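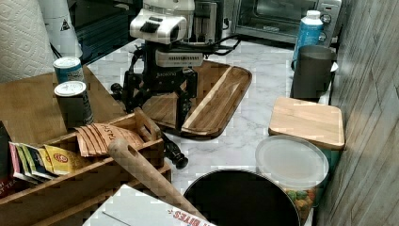
Frequently Asked Questions: Living With a Crowded Counter

We rent out the Willitz kitchen by the day, and the same questions come back with nearly every booking. Manon Lavoie used to answer them one at a time, with great patience. The patience ran out in September, so they are now written down.

Is the counter real marble, and can I cut on it?

It is marble, white with gray veining, and no, you can't. There is a square cutting board of light wood for that. It usually lives out on the counter at the right-hand side, where people look straight at it and then ask us if they can cut on the marble.

What about lemon juice, vinegar, wine?

Wipe them up right away with a damp cloth, then a dry one. Acid leaves a dull spot that no amount of rubbing will fix, and rubbing is what everyone tries. Dish soap and warm water are all the stone wants. Please don't bring the spray with the picture of a sparkling shower on it.

Can I put a hot pan straight down?

Use a trivet. They're in the second drawer, under the dish towels. The wooden trays are not trivets, although two of them have been asked to serve as one and still carry the evidence on their undersides.

Why are there so many trays?

Nikola Đorđević likes trays. His view is that five jars on a counter are a mess and five jars on a tray are a decision. You can move them wherever you like. All we ask is that you lift them with both hands and don't drag them, even the one with the black metal handle, which seems to invite dragging.

Do the trays go in the dishwasher?

No. Hand wash, dry at once, stand on edge overnight. We oil them with food-grade mineral oil when they start to look thirsty. If you leave one soaking in the sink, it will come out shaped like a potato chip and we'll keep $40 of your deposit.

Can I use the spices?

Yes. Anything out on the counter is fair game, cinnamon included. If you finish something, leave the empty container where we'll see it. Putting an empty jar back in its place is how Teodora Atanasov came to make a whole apple cake with no cinnamon in it, and she still brings it up.

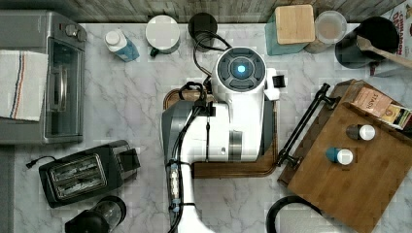 Two small spice jars on the big serving tray, with the wooden spoon standing by in its pot at the back.

Shouldn't spices be kept in the dark?

They should, and the big refills are, in the cupboard. The small jars on the counter get used up long before daylight can do them any harm. Just keep them away from the toaster oven.

How hot does the toaster oven run?

Hotter than it says. Start checking your food a few minutes early. Leave some space on every side while it's on, and move any plastic bottles well clear before you turn the knobs. The crumb tray slides out, a fact that seems to surprise people every time.

Is the candy for guests?

The clear container of colorful candy is for everyone. Take a handful and put the lid back on properly. Abdul-Rahman Zakaria refills it and has opinions about which colors you leave behind.

Where do I put things back?

Wherever looks sensible. There is a labeled plan taped inside the pantry door, drawn by Nataša Vukčević, and we have given up expecting the counter to match it. Heavy things at the back and the cutting board within reach is close enough – we'll sort out the rest after you go.

How many people can cook at once?

Four comfortably. Six if they already like each other.

Can I leave my own groceries for the next booking?

Sealed and dated dry goods, yes, on the bottom pantry shelf. Open bags, no. We once inherited a bag of flour with a spoon in it and no note.

What does a day cost?

$279, with an $80 deposit that comes back to you less any trays. Gas and dish towels are included.

Last updated 2023-09-13

We use cookies to remember your preferences and improve this site. By continuing to browse you agree to our use of cookies. Accept | Manage settings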